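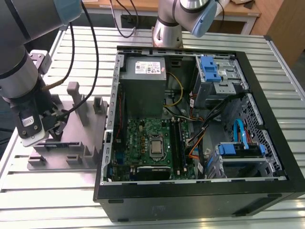
The Long Cold Flue

The first thing I learned about wood stoves is that the stove is the cheap bit. Mine, a squat second-hand Bidasau with a door like a ship's oven, cost less than a decent coat. The pipe to get its smoke out of the house cost more than my car, though in fairness you haven't seen my car.

Edem Ackah, who fitted it, has been putting holes in other people's roofs for 26 years. He walked round the living room in silence, looked up the old chimney with a torch, and asked who had lined it. I said I thought the Victorians. He wrote something down.

An unlined brick flue, he explained over the first of many teas, is a fine place for smoke to lose heart. It cools, it dawdles, and it leaves tar on the way up. The cure is a steel liner dropped from the top, with the gap packed so the gases stay warm enough to want to leave. He likes the Salska liner for this, and says so with the warmth other men keep for football clubs.

Then there is the matter of bends. I had drawn a plan with the stove in the corner, where it would look nice, and a pipe that wandered across to the chimney like a tourist. Edem turned my drawing over and used the back. The stove now stands in front of the chimney breast, exactly where I bang my shin on it.

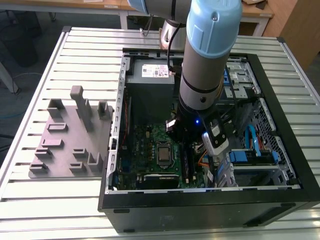
My neighbour Traian Preda took the other road and had a twin-wall pipe run up the outside of his house, all shiny steel and brackets. It draws beautifully. It also makes the back of the place look like a small dairy, and his wife has started growing a clematis at it with some determination.

We compare notes over the fence. He burns ash, split and stacked for two summers. I burn whatever the man with the Okoro van brings, and he brought me 60 nets of something he called seasoned, which hissed at me until November. A moisture meter costs 31 pounds and has made me unbearable company - I have tested the logs, the log basket and, once, a loaf.

The sweep comes next week. I have moved the rug.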